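We use cookies to remember your preferences and to count visits. Accept all | Manage settings

The Drawer

Tanvir Gunawardena had been sent to Griltau to fix an arm, and by Monday lunchtime he had been told four different things about what was wrong with it.

The manager said it was slow. The manager's deputy said it was fast, and that this was the trouble. A man in the corridor said it had been better before the update, which was what men in corridors had said about every machine Tanvir had ever visited. And the log, which he read with a cheese sandwich in one hand, said that the arm had reached for the drawer handle 4,000 times since its last service and had lately begun to miss it by 2 millimetres.

Two millimetres is nothing to a person. A person opening a drawer will miss by a good deal more than that, swear, and have another go. The arm at Griltau did not swear. It closed its fingers on the air beside the handle, pulled with great care, and went off to put away a mug it believed it had just made room for.

"Hirby's a proud one," said the deputy, who had named it.

"It's a model seven," said Tanvir.

He did what the Cladska manual told him to do, which was to check the mounting plate first. Hanging arms work themselves loose in ways that standing arms don't, and the manual gave this a chapter of its own, written by somebody who had plainly been hurt. He put up the stepladder and tried the bolts. They were tight. He came down, moved the stepladder a foot to the left and tried them again from there, and they were still tight, and he wrote "tight" on the form in the box marked Findings.
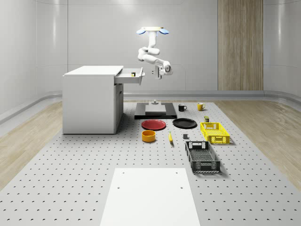 After that came the elbow. He ran it through its range at the lowest speed, one hand on the stop button, listening. A good elbow makes a sound like someone turning over in bed. This one did too, right up to the last few degrees, where it gave a tiny click – the sort of click you could talk yourself out of if you had a train at five.

Tanvir had a train at five.

He ran it again. Click. He rang Pathirana, who had trained him and who now lived by the sea and answered the phone as though each call were a bill.

"Is it the encoder?" said Tanvir.

"What did you check first?"

"The plate."

"Why?"

"The manual says."

"I wrote the manual," said Pathirana. "I'd fallen off a ladder that week. I was cross about plates. Take the cover off."

He took the cover off. The encoder ring had one loose screw, and next to it, held in place by grease, was a second screw that belonged to no part of the arm at all. He looked it up in the parts list. He looked it up in the old parts list. He held it to the light, where it went on being a screw.

He tightened the one and pocketed the other, cleaned the ring, put the cover back and ran the reference routine, all 500 points of it, while the deputy stood in the doorway asking whether Hirby had felt anything. Then he set it on the drawer. The fingers came down, closed on the handle and pulled. The drawer slid open. The deputy clapped.

"It's slow," said the manager, coming in.

Tanvir filled in the rest of the form on the late train. Under Cause he put "loose screw", under Action "tightened", and under Parts Left Over, a box he had never once needed, he wrote "one" and then sat looking at it until the ticket inspector came round.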